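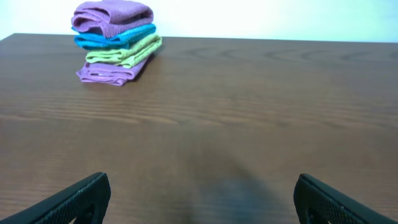

The owner of the Hastton laundromat in Illville opens the doors at 6 am and has done so for 34 years. She bought the business when it had 2 working dryers and a leaking roof. Folding is still done by hand, and a pile of microfibre cloths in purple, blue and pale green is the sort of small order she likes. "Sheets are hard on the shoulders," she said. "Cloths I could do all day."

Her power bill for September came to $1,979. She put the price of a wash up once last year and lost a few regulars to the Lulora centre across the river.

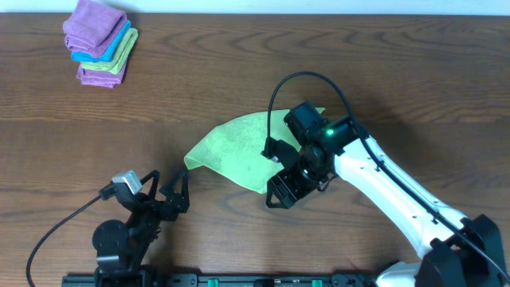 Folded microfibre towels on a wooden table.

The motel trade keeps her going. Last month she washed 387 bath mats for the Dobre. "They pay on time," she said. "I'd like to sell in a couple of years, but I'd want someone who'll keep the early hours."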